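Sat 2 June

The street party for Founders' Day in Prurnlow is nearly here, and I am far too excited to sleep, so you're getting my tips for dressing a house front and feeding whoever turns up at it! The town is 171 years old this year. Every window on Staveck Lane gets bunting, and every doorstep gets a plate of something.

## Bunting that lasts

Old cotton sheets make lovely bunting. Cut your triangles with pinking shears and you can skip the hemming altogether. Fold the top edge over the string by 2 cm, then stitch along it — glue gives up at the first shower.

If last year's bunting has come out of the loft creased, iron it while it's slightly damp, with a tea towel over any painted letters. Roll it round a cardboard tube afterwards. I used to stuff mine in a carrier bag and spent whole mornings picking out knots.

## Clothes for the parade

The Fikre Band asks walkers to wear black on top with a coloured sash, and a black top shows every bit of fluff. Wash it inside out on a cool cycle, away from towels. Dry it on a hanger in the shade (sun turns black a sad sort of brown) and go over it with a slightly damp rubber glove, always stroking the same way. It's so satisfying!
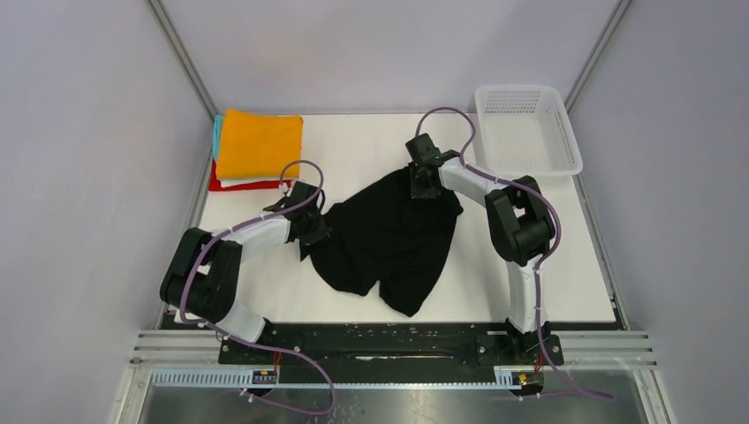
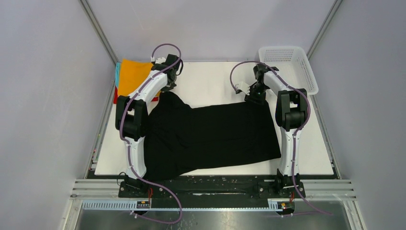
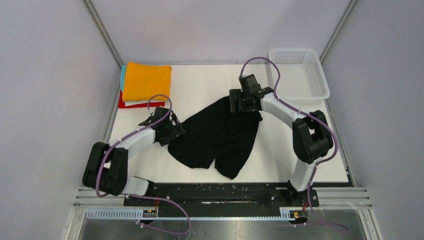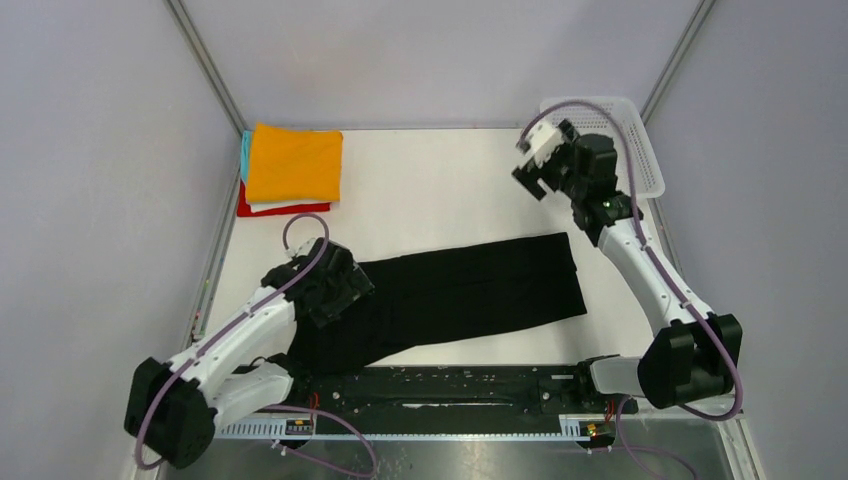
Sashes are easier. Three strips of ribbon sewn side by side look much grander than one wide one, and a small safety pin at the shoulder stops the whole thing sliding down as you wave.

## Traltari buns

You can't have Founders' Day without Traltari buns, and the trick with them is patience. Make the dough the night before and leave it in the fridge, covered, with room to rise. In the morning let it warm up for an hour before you shape it. Brush with milk, scatter the seeds, and bake until the bottoms sound hollow when tapped.

Sticky glaze on a tablecloth? Scrape off what you can with a spoon, then soak the spot in warm water before it goes anywhere near the machine.

## Lanterns

Jam jars are perfect for the evening walk. To get labels off, fill the jar with hot water, wait ten minutes and peel. Any gum left behind comes away with cooking oil and a bit of bicarb. Put an inch of sand in the bottom so the candle stands up straight, and twist the wire handle twice round the neck before you bend it over. Leave the lids off, and carry a spare box of matches in a dry pocket.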